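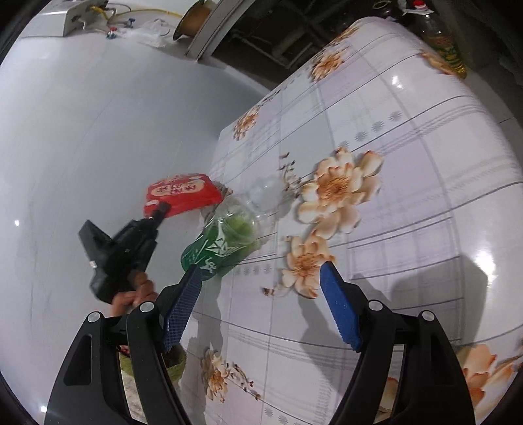

I get more mail about pads than about anything else on these grippers, so I've pulled my tips together in one place. Mine is a hand-held one, the kind you squeeze yourself, with two arms and a soft textured pad at the end of each. I've been running it on the kitchen table most evenings since November and it has taught me a few things the leaflet from Hirkari skipped over.

Wash the pads before you blame the springs. When my bottles started slipping I took the whole linkage apart, cleaned every pivot, put it back together, and the bottles slipped just the same. The pads had picked up a film of cooking oil! Lukewarm water, one drop of dish soap, an old soft toothbrush worked along the texture and then across it. Rinse well, pat with a lint-free cloth, and leave them alone until they're fully dry. Please don't use rubbing alcohol on the soft kind. I did it on my first set and they went shiny and hard in a couple of weeks.

Between washes, a lick of masking tape pulls the crumbs and lint off. Press, lift, done.

Swap pads in pairs. I know, I know, the one that does the pushing always wears first and the other one looks fine. But a new pad on one side and a tired one on the other will twist whatever you're picking up, and bottles are the worst for it because they roll toward the slick side. I keep the better of the old pair in a jar as a spare for emergencies.

Screws next. Every arm has one at the pivot and more on the outer housing, and they don't want the same treatment. The housing screws can be snug. The pivot screw needs to be just tight enough that the arm doesn't wobble sideways and still falls open under its own weight when you tip the tool. I tighten until it drags, then back off a hair at a time. A tiny dab of removable threadlocker holds it there (the blue stuff, and let it sit overnight before you squeeze anything). If you've only got the strong red kind in the drawer, wait and buy the blue. I had to drill one out – never again.

Put a dot of paint pen across each screw head and onto the arm next to it. When the two halves of the dot don't line up, you know which one is walking. It takes a minute and has saved me hours of guessing.

For lubrication I use dry PTFE and very little of it. Oil creeps. It will find its way down the arm to the pad, and then you're back at the sink with the toothbrush. I put the dry stuff on a toothpick, touch it to the pivot, work the arms open and shut, and wipe off anything I can see.

Now the check I do before every session. Lay a plastic drink bottle on its side, one with just a little left in it, and grip it across the body. Lift it 6 inches, hold for a slow count of 9, and set it down. Do that 3 times. A bottle with a bit of liquid in it is a much meaner test than a full one or an empty one, as the weight runs to one end the moment you tilt. After that I try something flat, like a snack packet or a sauce packet, right at the edge of the table. Bottles tell you about grip. Packets tell you whether the pad tips meet evenly, and if the packet swings to one side you have a bent mount or a pad that isn't seated.

A word on tablecloths. I like a wipe-clean one with a printed grid, as it gives me something to line the arms up against. Glossy ones do slide around, though, so clip it to the table or put a strip of shelf liner underneath. And wipe it down first. A greasy cloth makes greasy pads.

On the log: I write down the squeezes, rounded to the nearest hundred, and I pull the arms off for a proper clean at 1,000. You may get away with longer if you only handle clean boxes. I handle groceries, so I don't. My Plolledine pads lasted two of those rounds before the texture went flat in the middle, and the Stutiddale ones are softer and grip better but I was already picking bits off them after one. I haven't tried the Lévesque set yet.

Store it with the arms open. Pads left pressed together all week take a set, and mine had a nice flat spot by Sunday. I hang it from a hook by the handle, out of the sun, with an old sock over the pads to keep the dust off.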